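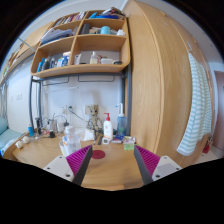

Rote Scheibe und Figur mit Rindenmuster auf hellem Holz

Lassodrehen für Anfänger: der Flat Loop Schritt für Schritt

Wer einmal eine Wildwestshow gesehen hat, kennt den Moment: Jemand schlendert in die Manege, lässt ein Stück Seil fallen, und plötzlich schwebt da ein Kreis über dem Sand. Ich war 17, als ich das in Murkach zum ersten Mal live erlebt habe, und wollte danach wochenlang nichts anderes mehr! Der flache Kreis vor dem Körper heißt Flat Loop, und mit ihm fängt fast jeder an. Alles, was später kommt (der Hochzeitsring um den eigenen Körper, der Butterfly, sogar der Texas Skip), baut auf dieser einen Bewegung auf.

Das Seil

Bitte kein Arbeitslasso kaufen. Die steifen Seile vom Viehtrieb sind zum Werfen gemacht und wehren sich gegen jede Drehung. Ihr braucht geflochtene Baumwolle, weich, aber mit etwas Körper, so dick wie ein kräftiger kleiner Finger. Für Erwachsene sind 4 Meter eine gute Anfangslänge, Kinder kommen mit weniger aus. Ich drehe seit Jahren mit einem Seil von Skorkus, aber geflochtene Baumwolle vom Meter tut es für den Start genauso, solange sie keinen steifen Kunststoffkern hat.

An ein Ende kommt die Honda, also die kleine Öse, durch die das Seil läuft. Legt das Ende zu einer Schlaufe, in die gerade ein Daumen passt, und umwickelt die Stelle fest mit Gewebeband oder vernäht sie mit Zwirn. Genäht sieht es schöner aus und hält länger. Etwas Gewicht an der Honda hilft beim Drehen, deshalb darf die Wicklung ruhig großzügig ausfallen. Das andere Ende bekommt ein paar Windungen Klebeband, damit es nicht ausfranst.

Der Platz

Ein glatter Boden ist Gold wert. Turnhalle, Parkett, gefegter Beton, alles wunderbar. Auf Rasen bleibt das Seil hängen, und auf Kies ist es nach kurzer Zeit durchgescheuert. Lampen und Vasen sollten außer Reichweite sein, und der Hund auch.

Schritt 1: Die Ausgangshaltung

Zieht das freie Ende durch die Honda, bis eine Schlinge entsteht, deren Unterkante knapp über dem Boden hängt. Die rechte Hand (Linkshänder spiegeln alles) hält das Seil, das von der Honda wegführt, und zugleich die obere Kante der Schlinge. Die Honda sitzt dabei ein gutes Stück unterhalb der Hand. Dieses Stück zwischen Hand und Honda heißt Spoke, die Speiche. Die linke Hand hält die linke Seite der Schlinge ein wenig offen. Beugt euch leicht vor, die Hände auf Hüfthöhe.

Schritt 2: Der Start

Jetzt kommt der Teil, bei dem am Anfang alle lachen müssen. Die rechte Hand beschreibt einen flachen Kreis gegen den Uhrzeigersinn, als würdet ihr in einem großen Suppentopf rühren. Gleich zu Beginn der Bewegung lässt die linke Hand los, und die rechte gibt die obere Kante der Schlinge frei. Nur die Speiche bleibt in der Hand. Dimas Lau, bei dem ich das gelernt habe, rief dazu immer »Wegschubsen!«, und das trifft es gut: Die Schlinge bekommt einen Schubs nach außen und darf dann fliegen.

Schritt 3: Das Seil mitdrehen lassen

Wenn euer Kreis nach zwei Umdrehungen zu einer Wurst zusammenfällt, haltet ihr das Seil zu fest. Es muss sich zwischen Daumen und Fingern um die eigene Achse drehen können, bei jeder Runde einmal. Haltet es wie einen Bleistift, der nach unten zeigt, ganz locker. Viele rollen es anfangs bewusst zwischen den Fingern, später macht die Hand das von allein.
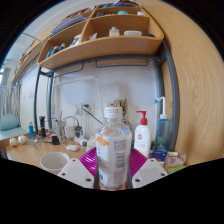
Schritt 4: Das Tempo finden

Fast alle drehen zu schnell. Der Kreis braucht gerade so viel Schwung, dass er offen bleibt, und die Hand bewegt sich dabei in einem kleinen Kreis, kaum größer als eine Untertasse. Wird die Schlinge eiförmig, ist die Hand meistens zu weit gewandert. Kippt sie nach vorn weg, steht ihr zu aufrecht oder haltet die Hand zu hoch. Und wird sie immer kleiner, war die Speiche beim Start zu kurz.

Schritt 5: Sauber aufhören

Hebt die Hand beim Auslaufen ein Stück an und lasst die Schlinge auf den Boden sinken. Danach das Seil einmal aushängen lassen, damit der Drall herausgeht. Das lohnt sich nach jedem Durchgang, ein verdrehtes Seil macht euch sonst wahnsinnig.

Wie viel üben?

Lieber kurz und oft! Zehn Minuten am Abend bringen mehr als ein ganzer Nachmittag mit lahmem Unterarm. Benedita Veloso aus unserer Gruppe hat sich vorgenommen, 100 Starts am Stück zu machen, ohne auf die Länge der Drehung zu achten, und danach saß der Anfang. Ich finde die Idee großartig, denn der Start ist wirklich das Schwerste.

Wenn der Kreis ruhig steht, probiert einmal, langsam in die Knie zu gehen und wieder hochzukommen, während er weiterläuft. Klappt das, seid ihr bereit für den Handwechsel: Die linke Hand greift über der rechten an die Speiche und übernimmt den Rhythmus, bevor die rechte loslässt.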